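3.2 Shelving errors in the lending collection

The reading rooms at Vesley and Drernumell share one lending collection and one set of shelving rules. Returned books go back by subject first and then by author. We checked 90 shelves in March, 30 of them in the children's section, and noted each book that stood more than one place away from where the catalog put it.

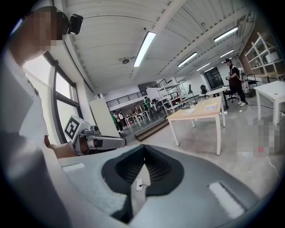
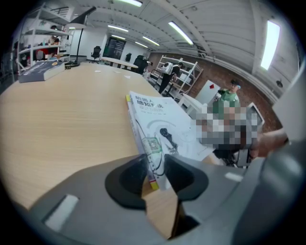 Figure 3. Two views from the same place; the lower one includes a paperback with a mostly white cover.

Thin paperbacks were misplaced more often than hardcovers. Most of the errors were small, with the book on the right shelf but on the wrong side of a neighbor by the same author. Ugwu and Pop each coded the full list separately and then settled their differences by going back to the shelf. They disagreed mainly on books with two subject labels, which the rules do not cover.

Errors were more common on Monday, when weekend returns are put away before opening. The Drernumell room uses the Linis catalog and prints the full author name on the spine label. Vesley still uses the older Yeoh labels, which give only the first 3 letters. Authors whose names begin the same way were often mixed together at Vesley, and we treat this group apart in Section 4. Books on display tables were left out of the check.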